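The Tablecloth with the Bread on It

1. What my aunt left me

My aunt left me a tablecloth and the apartment it was in, and I'm telling you about the tablecloth first because that's how she put it in the letter. Plastic, checkered white and tan, with loaves and pastries printed along the front like somebody's idea of breakfast in heaven. She bought it in April, the year the Hukel bakery closed downstairs, and I think she missed the smell.

I moved in with two suitcases and a plan (the plan was to throw everything out in a weekend). I got the keys from the office at Pîrvu, signed for 111 dollars in unpaid gas, and climbed up feeling very grown and very brisk. By Sunday night I had cleared one drawer. It was full of string! Good string, too, so I kept it.

2. The table

After that the table took over. Whatever I couldn't decide about went on the table, and then whatever I bought to keep me going while I decided went on there too, snacks mostly, and then the wrappers, even with the black bin standing right beside it and the red basin parked behind that. I'd sit down in the evening, push a bag over with my elbow, and eat looking at the printed bread.

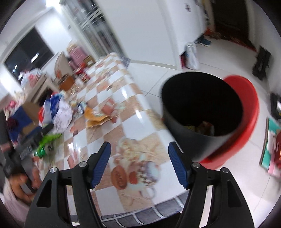 3. The letter from Gekano

The Gekano people wanted to buy the place. They sent a letter, dated 2022-10-11, offering a price and a further 300 dollars if I left it "swept and vacant." I read that line out loud to the glass-fronted cabinet. Vacant! She'd lived there 15 years and sung in every room of it, badly, with the window open.

So I started on the table that same evening, mostly out of temper. Snack wrappers into the bin, bags emptied one at a time, cardboard box flattened and put by the door. Under the last bag I found an envelope from Basto, the hardware store on the corner, with a receipt for hooks and a note on the back in her handwriting. "For the coats, when there's company."

There had never been company that I knew of. I went and looked in the hall anyway and there they were, a whole row of hooks behind the door, not a scratch on them, all painted yellow.

I hung up my coat. Then I wiped down the loaves, and the bowl, and the gray border along the front, and put the kettle on, and wrote back to Gekano on the other side of their own letter.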